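Stain Removal from Checked Table Linen
Student project, Grovstead, module 8
Author: Benoît Bodin

1. Aim
To compare two washing powders, Fulluno and Ferrand, on tea stains set overnight in white and grey checked cloth.

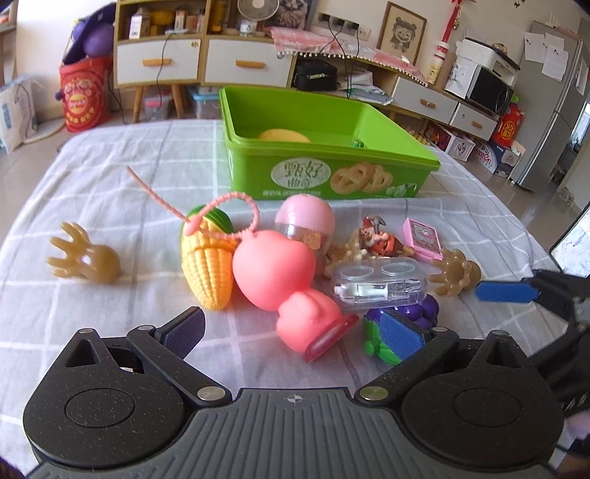
2. Method
Swatches were stained on Sunday and washed at 32 degrees in 1,000 ml of water – no pre-soak. 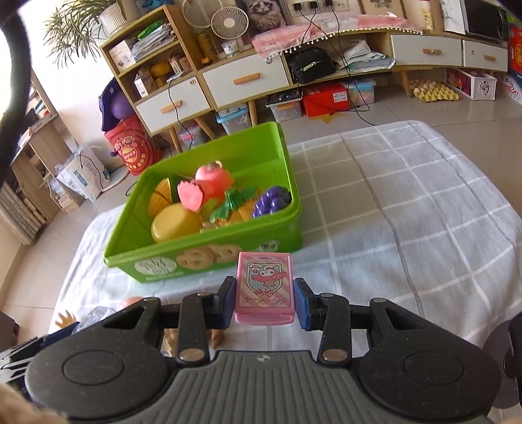

Each swatch was then line dried and graded by eye against unstained cloth.

3. Results
Fulluno left a faint ring on the white squares. Ferrand left none.
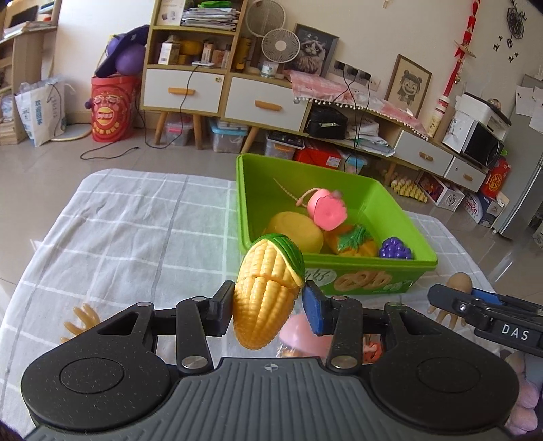
Fig. 3. Checked tablecloth with toy corn cob.

Grey squares were excluded from grading.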